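Flarnholm Library Stair: Fabrication and Site Fit
Student project report by Stavros Stojanović
May 30, 2026
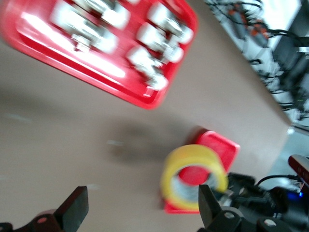

The Flarnholm stair is a curved steel flight with two stringers, 20 treads and a guardrail that follows the bend the whole way up. I spent my placement in the shop that built it, and I got to follow it from the first drawings to the day the last post went in! My part was mostly the connections, meaning every place where a tread meets a stringer or a post meets a tread. Small parts took up far more of my time than the big plates did, and I got used to keeping them together in something like the red plastic tray with the raised rim, so that each group could travel from bench to bench without getting mixed up. The shop drawings called for 147 separate pieces once the brackets, shims and cover plates were included, and each one had a number that had to match the model.

Geometry

The stair is not a true spiral. The inner edge tightens as it climbs, which means that no two treads have the same shape (I found this out after cheerfully drawing one tread and trying to copy it around). I rebuilt the layout from the center line and let each tread take its angle from there. We used Tai for the model and exported flat patterns straight to the cutting table. The first export came out mirrored. We caught it on a cardboard mock-up, and I will be making cardboard mock-ups for the rest of my life.

Stringers

Both stringers were rolled from flat plate and then twisted a little at the upper landing. Rolling is wonderful to watch. The plate goes through again and again, and between passes somebody lays a template on it and looks for daylight. The outer stringer needed one extra pass near the top. The inner one was stubborn because the radius there is so tight, and in the end it was made in 2 lengths and welded, with the joint placed under a tread.

Guardrail

The posts are set 800 mm apart along the outer curve and closer on the inner one. I had first spaced them evenly by angle, but the inner side looked crowded and the outer side looked bare, so we went back to measuring along the curve. The infill panels came from Stunine, already bent, and most of them dropped in with a small adjustment at the clamps. One panel near the landing had to go back.

Site work

The stair traveled in three sections. The opening in the upper floor had been poured slightly out of square, and the landing bracket had slotted holes for exactly this kind of thing, which made me very happy because I had argued for the slots. We set the lower section first, checked it against the survey points, and worked up. Site welds were ground smooth and primed before the finish coat, a dark gray from Plollelus.

Still open

The handrail end cap at the bottom has a gap I don't like, and a new one is being made. The touch-up coat under the landing also has to wait until the ceiling crew is finished. I plan to go back in August to measure the rail again and add those readings to the as-built drawings.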